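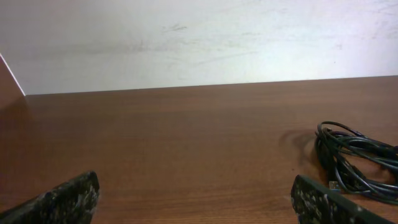

Filed under: Reports to funders, Reuse

5 min read

To: Leobardo Lozano, Holovko Fund
Re: Clotau cable reuse, second progress report
January 10, 2026

Leobardo, you asked for a plain account of where the money has gone and whether the sorting table is doing what the application said it would. The short version is that the sorting is going fine and I am still not convinced by the reuse.

Since May we have taken in 2406 loose cables at the Driltcombe room. Of those, 700 have gone back out to a person who asked for one. The application, which I did not write but did sign, talked about "most" donated cables finding a second home. I would like that word struck from anything you publish about us. We are nowhere near it, and I don't see a change in method that would get us there by the end of the grant.

What the grant has paid for so far is rent on the room, the tester, storage bins from Skudholm, and labels. The bins are good. The labels were a mistake. They peel off anything thin, and thin black cable is what people give us. We have gone back to paper tags and string, and the remaining label stock can be sent to whoever wants it.

Now the table. The agreed method was one cable down at a time: uncoil it, lay it out on the bare wood, look along the whole length, check both ends, test it, tag it, bin it. I thought this was fussy when it was proposed and said so. A bundle on a table looks like one object until you try to lift part of it, and I expected us to spend whole afternoons on knots with nothing to show for it.

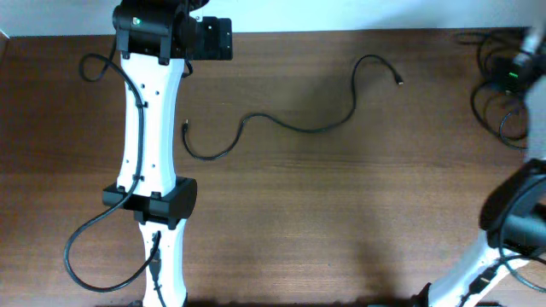 I was half wrong. Laying a cable out loose does make faults easier to find. Kinks show up against the wood, and so do flattened spots where a chair has been rolled over the jacket. Damage close to the plug is the kind we used to miss when we checked cables in the hand, and it is also the most common reason for a cable coming back to us. Returns have dropped since we began doing it properly. I haven't put a figure on that because for the first part of the year we didn't record returns at all, which is our fault and should have been caught in the first report.

Where I was right is time. Untangling takes longer than testing. Donations arrive in shopping bags and shoeboxes, and a box packed by somebody in a hurry can hold up the table for a whole session. We asked donors to wrap each cable with a twist of anything before bringing it in. A few do. The sign by the door has made no difference that I can see, and I don't recommend paying for the larger sign in the budget.

Light is a smaller complaint but I will make it anyway. The tabletop has a slight shine and you get a pale patch of glare on it. Black cable is easy enough to see against it. The printing on black cable is another matter, and that is what we need to read. People end up tilting each one back and forth. A cloth has been suggested. I am against it, as plugs snag on cloth, but a matte board would be worth trying and would cost very little.
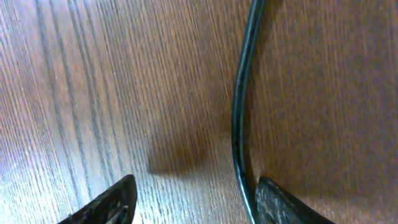 Montserrat Pacheco thinks I am counting the wrong thing. Her view is that a cable which fails inspection and goes to copper recycling is a success too, because otherwise it would sit in a drawer for another decade, and that the report should give those the same weight as the ones we hand out. She also says the slow handling is the point of having a table in the first place, and that if we rush it we will be back to giving people cables that die in a week.

I have put her argument in because she does most of the sorting and I do most of the paperwork. I accept the second half of it. On the first half, recycling was available to everybody in Driltcombe before Clotau existed, and I find it hard to claim credit for a trip to the same depot in a different van. If the fund wants to count it, please count it on its own line.

There is also the matter of what people want. Requests are narrow. They want charging cables and they want long ones. What we hold is mostly short power leads and thin signal cable for equipment that has long since been thrown away. All of it can be tested, tagged and binned beautifully and it will still be there next year. I would like permission to stop keeping anything that hasn't been asked for in 3 months.

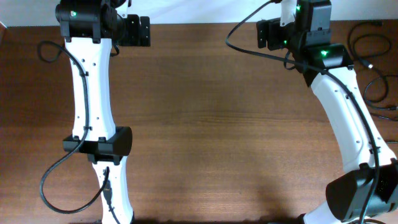 Worktop at Driltcombe, middle of the table clear.

For the rest of the grant period I propose the following.

Keep the one-at-a-time method. I argued against it and the returns have gone the other way, so it stays.

Limit intake to 2 boxes per donor per visit. Montserrat expects complaints. So do I, but the backlog under the bench is already larger than we can sort by spring.

Try the matte board before spending anything on lamps.

Drop "most" from the public description and replace it with the real numbers, updated when we update them.

Move the sign money to tags and string, plus a second pair of decent side cutters, as the current pair is shared and is always at the other end of the room.

I am not asking for an extension. If the intake limit and the shorter keeping period don't bring the shelves down, I would sooner tell you the room isn't needed than ask you to keep paying for storage. The receipts and the intake log are in the usual folder. The September page of the log has a coffee stain over two of the totals, and I have written them in again underneath.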